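# About Corby Table

Corby Table began with a sink full of dishes and a disagreement about how a place setting ought to go. That was a good many Decembers ago, in a rented kitchen on Warner Street, and we still haven't fully settled it. What we did settle was that a lot of people had grown up without anyone showing them how to lay a table, clear it again and put everything back where the next person could find it – and that most of them would rather like to learn.

So we opened a small school of housekeeping and table service. We teach folks going into their first restaurant job, folks moving into their first apartment, and a fair number who have kept house for forty years and simply enjoy the company. Our short course runs 2 weeks, and nearly 1,000 people have finished it with us so far.

We start with bowls, which surprises some people. A plain white bowl is the thing you'll handle most in any kitchen, and it's the thing most often chipped by being put down in a hurry. 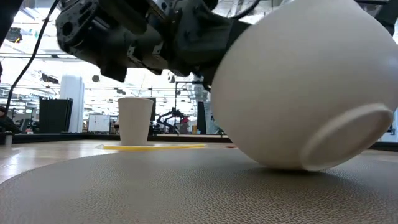
We like our students to take their time with this first week, to learn how a foot ring meets the table and how a mat softens the landing, and to get used to lifting and lowering without a clatter. After that come cups, then plates, then flatware, and by the end of the second week most people are laying and clearing a full setting while chatting away about something else entirely, just the way it should be at home.

Everything is practiced on ordinary things. We've never kept a cabinet of fine china, and we've never wanted one. Our shelves at the Coelho Building hold 600 pieces at last count, most of them bought secondhand or passed along by families who were moving, and plenty of them don't match. We happen to think a green handle and an orange handle get along very nicely next to a silver fork.

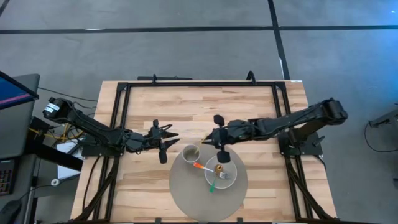 *Cup, plate and utensils on a round placemat.*

The tables matter to us too. We're fond of light wood in butcher-block strips, and we ask everyone to wipe along the grain, lift a cup before cleaning under it, and go back for the crumbs (there are always crumbs). Clearing gets just as many hours as setting in our course, and we're a little proud of that.
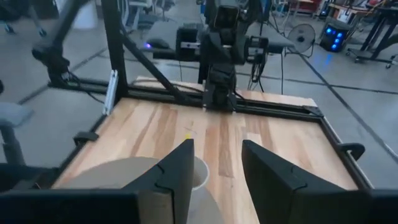
Gurkumar wrote to us after the spring course that clearing up was the part that stuck: "I used to leave the cups until last and then leave them until morning. Now they go first, and the rest of the table seems to follow."

We read every letter like that one, and we try to answer them all. If you'd like to join a class, or have a box of mismatched plates looking for a home, come by and see us at 143 Warner Street. The side door is the one we use, and the kettle is usually on.

*Page updated June 2019*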